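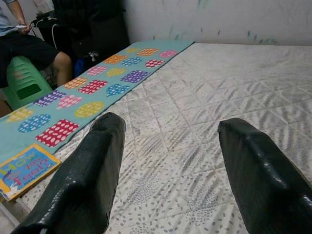
1/ Week two of collecting demonstrations for the learning system, and I have spent most of it teaching a machine about bedding. The plan calls for 600 episodes of "pick the thing up off the soft surface and put it somewhere sensible." The word "sensible" was left for me to define. So far I have a quilted mattress cover, a teal mat covered in polka-dot shapes, and a picture book called "How do you feel?" I feel behind schedule, thank you for asking.

2/ For anyone who missed the earlier thread: we're gathering examples in real homes because the last policy was trained entirely on a lab table in Brivthorpe. It was superb at that table. Then Stellan put it in front of a sofa and it pushed a paperback into the cushions like it was mailing a letter.

3/ Beds are worse than sofas. Press on a table and the table stays put. Press on a mattress and everything nearby leans in to see what's going on. A book tilts toward the fingers, the fingers go under the book, and now you have a very short ramp.

4/ Current rule: you may press the mattress, but you may not use it as a trampoline. Beryl wrote that in the collection guide, word for word, and it has cleared up more confusion than the two pages before it.

5/ Tally as of last night: 49 episodes kept, 13 thrown out. I'd like to say the 13 were the robot's fault. The robot does what my hand does. My hand was thinking about lunch.

6/ Reasons I've typed in the "rejected" box so far:
- closed too early
- closed too late
- closed on the quilt, lifted the quilt, felt proud for a second
- operator sneezed
- forgot to press record (this one is philosophically hard to reject, but I managed)

7/ Sveva reviews everything at the other end and her notes are getting shorter. Episode 8: "Nice approach, maybe slow down before contact." Episode 21: "Slower." Episode 37: "Mieczysław."

8/ She's right about slow, by the way, up to a point. Go too fast and the motion is a smear. Go too slow and you've taught the model that hesitating over a book is part of the job. I watched one of mine back and there's a pause in it long enough to read the first chapter.

9/ The bit I keep arguing for is failed grasps. If you fumble, recover and finish, I say KEEP IT. The model is going to fumble. It should see what getting out of a fumble looks like. Evaristo thinks this will teach it to fumble on purpose. We've agreed to tag them separately and be smug later, depending.

10/ Tagging happens in Duda, our labeling tool, which has a dropdown for surface type. The choices are "hard," "soft" and "other." I asked for "soft, with opinions." Request is open.

11/ Somebody asked why we don't tidy up before recording. Short version: we did, for the first batch, and the policy learned that the object of interest is whatever's sitting alone in the middle. Very polite homes it would have done well in. So now things lie where they lie, and we only move something if it's breakable or alive.

12/ We do shuffle starting positions between takes, though. I was sure I was doing this at random. Sveva plotted my first two days and every single start was in reach of my right arm without leaning. I'm not random, I'm comfortable.

13/ Fix for that: Beryl mailed me a pair of dice. One for where along the bed, one for which way the object points. I now roll dice next to a mattress for a living and my mother has follow-up questions.

14/ Flat things remain the enemy. A thick book, fine, there's an edge to work with. A thin mat lying on fabric gives you hardly anything. What works best for me is coming in low at a corner, fingers wide, and closing while sliding – you end up with a pinch of mat and, if you've been good, no pinch of bed.

15/ If you do get a pinch of bed, open, back off, try again. Don't yank. There's a Tukitz demo from our December batch where I yanked, and it still gets played at meetings.

16/ Next stop after this is the apartment in Stasden, which I'm told has bunk beds. I have asked whether the arm needs to do the top one. Evaristo replied with a thumbs up, and I can't tell which part he was answering.

17/ Anyway, 49 down. Rolling the dice again after coffee. If anyone has a good trick for turning book pages on a surface that sinks, my replies are open and my standards are low.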